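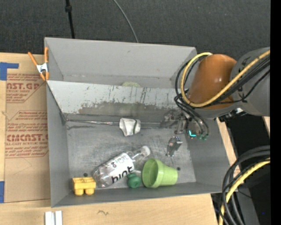
Progress Report to the Vasiliu Fund: The Sarndale Obituary Index

8/16/26
By Mariann Kovács, Sarndale Local History Room

Dear Iulian and everyone at the Fund,

I promised you a report by the end of summer, and I am glad to be sending it with good news in most of the places where I had hoped to have it. You were kind enough to say last time that you don't mind my letters running long, so I have taken you at your word and put in some of the things that would never fit on a form.

Where we stand

When we began, the death notices from the old Sarndale and Viston papers could only be found by someone who already knew the date of death, or who had a free afternoon and good eyes. We set ourselves the goal of indexing 1000 notices in this first stage, each one with the name, the age given, the date and place of death, the burial ground, and every relative mentioned. As of this week we have 700 of them finished and checked by a second reader. The remaining 300 are the hardest ones, naturally, because we let ourselves start with the cleaner pages, and I would do it the same way again. It gave our readers a chance to get the feel of the work before they met the really faint print.

Searching by survivors' names has turned out to be what people love most. A woman wrote to us from out of state in March looking for her grandfather's sister, who had married twice and moved away, and whose own notice we do not have. We found her all the same, listed under her second married name in the notice for a brother in Viston, and from there the family was able to trace two more cousins. I have her letter on my desk and I read it when the microfilm reader is being difficult.

What the notices are like

I had not expected to become so fond of them. The older ones are often only four or five lines, with the cause of death set down rather bluntly and the hour of the funeral at the end, so that the neighbors could come. Then you get the long ones, which tell you who sang, what hymn was sung, who carried the casket, and which relatives came in by train and had to leave again that evening. One farmer near Viston was praised for his patience with mules. Another man had three paragraphs about his brass band and a single sentence about his wife, and one of our readers was so put out by this that she went and found the wife's notice, some years later, and indexed it that same day. It was much longer than his, I am pleased to say.

Spelling has been our biggest headache. Families changed the spelling of their names between one generation and the next, and the papers had ideas of their own as well. We have 13 spellings of a single surname in the Viston pages. We decided early on to copy each name exactly as printed and then add a second line with the usual form, so a person searching either way will land in the right place. It adds time to every entry, and I think it is worth it.

Married women are the other difficulty. A great many appear only as "Mrs." with the husband's first name, even in notices for their own parents. Where we can find a first name in the cemetery records, we add it in brackets with a note saying where it came from. Where we can't, we leave it be. I would sooner have a blank than a guess that somebody copies into a family tree forever.

The database

Umex, the small firm that built our search page, delivered the second version in the spring. You can now search by church or cemetery as well as by name, and you can ask for everybody who died in a given year. The print button works properly at last, which matters a good deal to our older visitors, who like to take a page home and show it around. We are still waiting on a way for families to send in corrections through the page. For now they mail them or bring them by, and I type them in myself. The delay is partly mine, as I took too long to settle what the correction form should ask for.

Living families

We did get one thing wrong, and I want you to hear it from me. In the first batch put online we included several recent notices that named surviving children and the towns they live in. One gentleman called, very politely, and asked whether that was needed. He had a point. We took down the recent notices the next morning and now hold back anything in which the survivors are likely still living, unless the family asks us to include it. Several have asked, and one daughter sent us a better version than the paper ever printed, with her father's nickname put back in.

Money

We have spent the grant very nearly as planned. Microfilm duplication came in lower than the quote, and the second readers' hours came in higher, and the two have come close to canceling each other out. The full ledger is enclosed with the paper copy of this report. I would like your permission to move what is left in the travel line over to readers' hours. We had planned on several trips to the county office, but the clerk there has been sending us copies by mail and has saved us the drive.

What comes next

Our next job is the 300 notices still to be done. After that come the 32 funeral home ledgers that were offered to us this year, which I have only leafed through so far. They would fill in a good many people who never had a notice in the paper at all, including infants and hired men, and I would dearly like to talk with you about them before the next application is due. They are not part of the present grant and I haven't spent any of it on them.

We are also holding an open afternoon at the history room in the fall, when people can bring in clippings from family Bibles and kitchen drawers and have them copied while they wait. If you can make the trip, please do come. There will be coffee, and I'll find you the patient farmer and his mules.

With many thanks for your trust in us, and for answering my phone calls,

Mariann Kovács
Project lead, Sarndale Obituary Index

cc: Iulian Neagu, Vasiliu Fund

Contact the History Room | © Sarndale Local History Room | Back to top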